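Shared workshop on Treloar Street teaches its arm to put the keys away

Dec 1, 2019

The robot arm at the Clultitow workshop has a new job, and it's one most of us could use some help with. It is learning to hang up keys.

The project goes by the name Pernow, and it has been growing in the back half of the Treloar Street building since July. Callum Parsons, a piano tuner who joined the workshop to fix a lathe and never left, started it with a secondhand controller and a set of motors he had been saving for something else. Tracey Pearce came on board a few weeks later and took over the software. Between them they have put in 158 evenings' worth of entries in the shared logbook, a few of which say only "cable again."

The idea is to show the arm what to do by hand. A person picks up a gripper, does the chore with it, and a recording of the motion goes into the pile that the arm learns from. The software that sorts the recordings is Pearce's own work. She calls it Katent, and she rewrote it from scratch in the fall after the first version kept losing the last second of every take.

"That last second is when you let go of the thing," she said. "So we had this beautiful collection of somebody almost putting keys down."

Keys turned out to be a wonderful and maddening choice. The pair began with wooden blocks, which the arm can now stack all day long, and moved on to cups and spoons. Then Parsons cleared out his hallway drawer and brought in what he found there. Wire, tags and rings slide over one another and never land the same way twice, and a small change in where the fingertips close can mean the whole bunch comes up or nothing does.
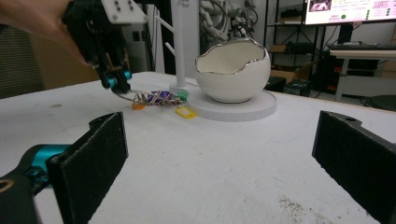
The hand-held gripper over a tangle of wire and key tags at the Clultitow workshop, with the bowl and peg stand alongside.

So far Katent holds 601 recordings of the key task. Each one starts with the bunch dropped on the table any old way. Some takes end at the bowl and others at the stand, and Pearce labels them separately so the arm can be asked for one or the other. The bowl is much the easier of the two. Getting a ring over a peg takes a little tilt of the wrist at the end, and everyone who has tried it does it a bit differently. Pearce loves this. Parsons, who likes things to match, is coming around to it.

The first full run with the arm doing the work by itself came last month, and it was a thrill to watch even though it was over in seconds. It reached down, closed on a tag, lifted, and let the keys go over the bowl with a very satisfying clatter. Out of 200 tries since then, it has managed the bowl 39 times. That may not sound like a lot, but anyone who saw the October sessions, when it mostly pushed the bunch toward the edge of the table and stopped, will know how far it has come!

A good part of the improvement came from the fingers. Parsons has been through more pads than he cares to list, including one pair cut from a mouse mat and another from a kneeling cushion for the garden. The slick ones let everything slip. The very soft ones grabbed nicely but wouldn't let go, so the arm would stand over the bowl shaking a key that had no plans to leave. He changes the pads on the hand-held tool and on the arm together, so that what a person feels out by hand has a fair chance of working for the machine.

Cables remain the sore spot. One of the arm's joints pinches its own wiring if it turns too far to the left, and the fix at the moment is a line in the code that says it may not. Parsons has a new bracket drawn up and is waiting for time on the mill, where there is a line of people ahead of him making parts for bicycles and one very large birdhouse.

Other members have been drawn in, too. Anyone at the workshop can sit down and record a few takes, and plenty have, usually while waiting for glue to set. Left-handed people are especially welcome at the moment. Pearce went through the recordings in the fall and found that nearly all of them came from right-handers, and the arm had picked up a strong opinion about which side to come in from.

Next up is the stand. The arm has touched a peg with a ring twice and hung on to it neither time, and Pearce wants a good many more recordings before she tries again. She would also like to swap in different keys, including some big old door keys that a neighbor has offered to lend. Parsons would like to see it done in his hallway at home, eventually, with the real drawer closed for good.

Both of them are happy to share what they have. The drawings for the hand-held gripper are pinned up by the workshop's front door, along with a parts list and a note on which screws to avoid. Katent isn't ready to hand out yet, but Pearce will walk anybody through it on her own machine, and she is looking for someone who knows their way around camera calibration and has a free evening or two.

Recording sessions run in the evening after the regular workshop hours. Bring your own keys if you like, and take the house key off first.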